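Robot club nights have moved to the back room in Salem, and I think I like it better there, even if I have to carry everything up the stairs in two trips and somebody always forgets the extension cord. We are sixteen now, which is a lot of elbows for one table – but a happy lot!

Our entry for the Bavden meet in June is called Mollumari, and its job this month is groceries. The rules say it has to pick up ordinary things out of an ordinary kitchen, so we've all been raiding our cupboards.
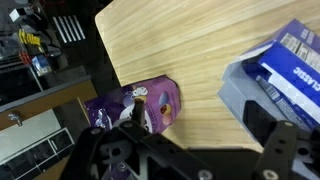
Mollumari's view of the table, with the purple snack bag and the cereal box on its side.

Boxes are easier to plan for, I think, and bags are the ones that keep me up at night, because they crinkle and sag and never sit the same way twice. The younger kids want to squeeze harder. I keep saying slow down first, and then we'll see (I say that about most things, my family will tell you).

We save every try with Stastus, the little logging program the students wrote last winter, and we're at 1060 tries so far. The goal is 4000 before the meet, so if you have snacks to donate, please bring them by after six!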